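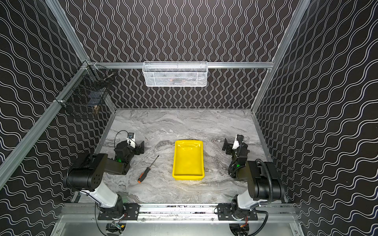

Gelbes Tablett, leer, links daneben der Schraubendreher.

13. Juli 2021

Färbeküche, zweiter Anlauf mit der Krappwurzel. Beim letzten Mal kam ja dieses traurige Lachsrosa raus, und Cyril meinte, es liege am Wasser. Ich hab's ihm erst nicht geglaubt, aber heute habe ich einen Ansatz mit Regenwasser und einen mit Leitungswasser parallel laufen lassen, und siehe da – deutlicher Unterschied! Leitungswasser gibt das wärmere, ziegeligere Rot, Regenwasser bleibt eher orange. Der Kalk hilft dem Krapp also wirklich, genau wie es in den alten Rezepten steht. Cyril darf das hier gern lesen und sich freuen.

Ansatz war je Topf 100 g Wolle (die Tillside, einfädig, schon im Dezember gewaschen) und 104 g Krapp, grob gemahlen. Die vier Gramm zu viel sind mir aus der Tüte gerutscht, und dann habe ich den zweiten Topf halt genauso gemacht, damit es vergleichbar bleibt. Alaunbeize wie immer, über Nacht im Sud gelassen, morgens nur ausgedrückt und nicht gespült.

Temperatur: langsam hoch und dann unter 70 Grad halten, sonst kommen die Brauntöne. Topf 1 ist mir einmal kurz auf 76 hoch, weil ich am Telefon hing (Panyasiri wegen der Lieferung, dazu unten). Ich bilde mir ein, dass man das am Strang sieht, er ist eine Spur stumpfer. Kann aber auch das Licht hier drin sein, ich schaue ihn mir morgen noch mal draußen an.

Gezogen haben beide fast 3 Stunden, danach im Sud abkühlen lassen. Den zweiten Zug mache ich mit der restlichen Pornari-Seide, da reicht mir ein helles Apricot völlig. Bitte die beiden Eimer unter der Spüle NICHT ausleeren!

Zur Lieferung: Der Indigo kommt später, dafür haben sie den Reseda schon verpackt. Ich hätte gern beides zusammen gehabt, wegen der Grüntöne für die Fulora-Decke, aber gut, dann färbe ich erst gelb und überfärbe eben später. Geht ja eh in der Reihenfolge am besten.

Waage: zeigt leer wieder 2 g an. Ich habe sie zweimal auf null gesetzt, danach ging es. Wenn das noch mal passiert, tausche ich die Batterien, im Schubfach müssten welche sein.

Noch offen:
Waschprobe von beiden Strängen, je ein kurzes Stück, mit der neutralen Seife
Lichtprobe ans Südfenster, halb mit Karton abgedeckt
einen kleinen Strang mit etwas Kreide im Regenwasser, dann wissen wir, ob es wirklich nur der Kalk ist
Cyril fragen, wo er das Buch mit den Beizrezepten hingelegt hat

Meine Finger sind übrigens orange. Handschuhe hatten ein Loch, neue stehen auf der Einkaufsliste.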